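Ticket 1815: upstairs Wi-Fi drops every evening
Opened by: Anjani Ginting
Status: closed
Site: Trevside

First report
Hi all, me again. The Wi-Fi upstairs at Trevside dies every evening, usually right when I'm on a call. Downstairs is fine. My laptop says it's connected with full bars, but nothing loads and I have to turn Wi-Fi off and on again to get going. It's been like this since November and I finally ran out of patience!

What I tried first
Restarted the router (the Osman box by the stairs). Worked for 200 minutes, then the same thing. Forgot the network and joined again — no change. Tried my phone in the same spot and it dropped too, so I stopped blaming the laptop.

Reply from Ningsih Jugah
Can you plug straight into the upstairs extender with a cable next time it drops? And send me the log page if you can get it to open.

Update, 2023-04-01
OK, did the cable thing. It dropped on the cable too, so the radio is off the hook. The log has the extender asking for an address over and over and getting two different answers, one from the Osman and one from the old Temik router that's still on the shelf in the back room. I thought that one was only working as a switch these days. It was happily handing out addresses the whole time (sorry, Ningsih, you did ask me about it).

Fix
Logged in to the Temik, turned off its DHCP server, saved, restarted it, then restarted the extender. Everything upstairs now gets its address from the Osman.

Upload test
I wanted something heavier than a web page, so I sent a folder of nearly 700 pictures to the Stastelham share from upstairs, on Wi-Fi, during the bad hours. All of them went through with no drop.

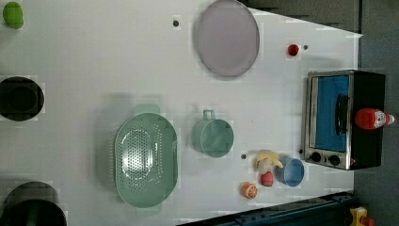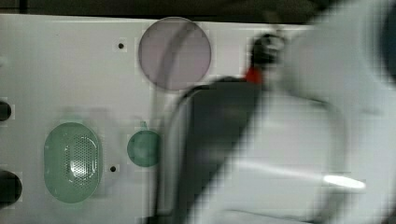 Still to do
The Temik has kept its old admin password, so I'll change that this week. Ningsih wants a label on it too — fine by me. The extender firmware is a version behind, but I'm leaving it alone for now. Please close this one, and I'll open a new ticket if the calls start dropping again.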